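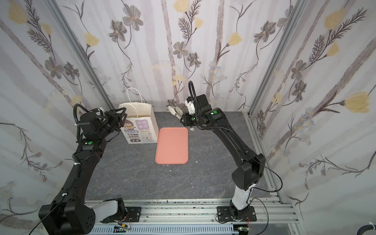

Paper bags for pastries - how do you pack yours?

hestum_baker
I sell pastries from home, mostly pickup. I switched from flat boxes to paper bags with twisted handles and bought 70 to start. Long pastries go in fine. Sugared doughnuts leave half their sugar on whatever they touch. What order do you load them in? 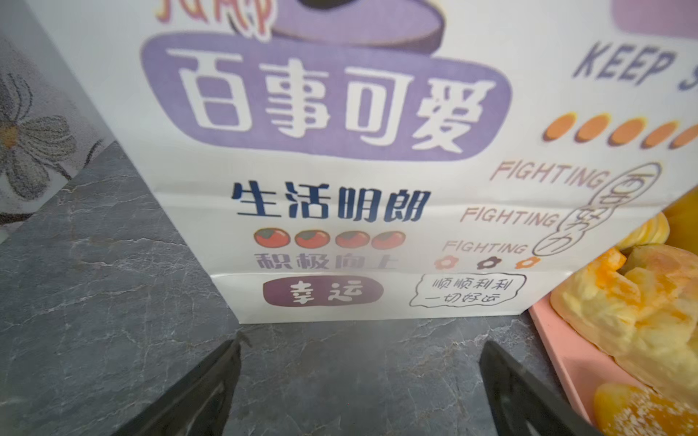

Front of the bag, lots of print, FIGHTING three times over. Pink tray on the right.

G. Staniforth
Long ones first, standing against the side. Then buns. Doughnuts last, on top. Use tongs for all of it.

putby736
Disagree. If the bag tips, the doughnuts roll down and get crushed anyway. I put each one in its own wax sleeve and stopped caring about order.

G. Staniforth
Sleeves cost money. For a pickup order going 2 blocks I don't bother.

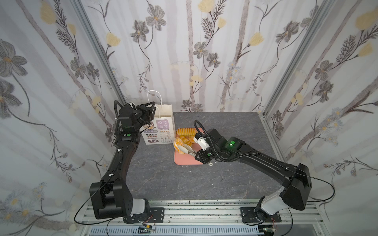
Should the bag be lined if it only holds baked goods?
Line it with a sheet of parchment for anything glazed or buttery. Plain rolls can go in without.

Elfriede Petersen
I'd go back to boxes. Bags are cheaper to store, but a soft bun under two pastries comes out flat. My customers at the Honkanen market complained until I changed.

hestum_baker
Boxes took up a whole shelf here, so I'm staying with bags for now. I'll try sleeves on the sugared ones only.

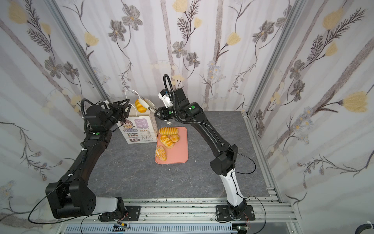 Tongs and a yellow pastry at the mouth of the bag.

putby736
Fold the top over once for the ride and leave the handles out. Don't tape it while anything is still warm.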